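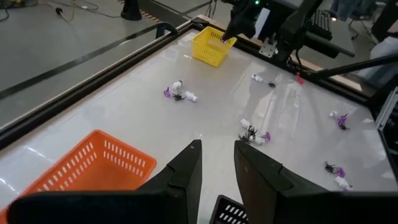
Yellow basket, orange basket, little toy pieces on the white table.

So the Stedbridge game finally happened and my voice is gone. I left the house at 10 in the morning for a first pitch that wasn't until after lunch (I know, I know) and still ended up parking behind the feed store and walking.

It's the last home game against Merton this summer, and they always pack the place. The board said 937 paid, which for our little ballpark is a crowd! The line for lemonade went all the way down to the bullpen fence, so I gave up and drank warm water out of my bag until the fourth.

We looked awful early. Two walks, a passed ball, then a bloop that dropped between three people who were all very politely leaving it for each other. Merton went up 2 before I'd even finished filling in the lineup on my scorecard. I started in pencil this time – lesson learned from the July game, where I had to squeeze a triple switch into one tiny box in pen.

Then the sixth came along and everything woke up. Leadoff double off the Clakero sign in left, a bunt that died right on the chalk, and a long fly ball I was sure was foul. It wasn't foul. The whole third base side stood up and I knocked my peanuts all over the row in front, and the man there just held out his hand for more.

We hung on for a 4–2 win, though the ninth took years off me. Bases loaded, full count, and our closer shakes off the sign twice. TWICE. He threw the curve and the guy swung over the top of it.

Amin is next, on the road, and it's 40 miles each way. I said I wasn't going to drive to any more away games after the radiator thing, but I've already looked up what time the gates open. I need to find my other cap before then, and buy sunscreen. My left ear is bright red.

14 shares | 6 comments

Recent entries
Rain delay and a very long hot dog line
My scorecard system, second try
Opening night at Stedbridge
Why I still bring a glove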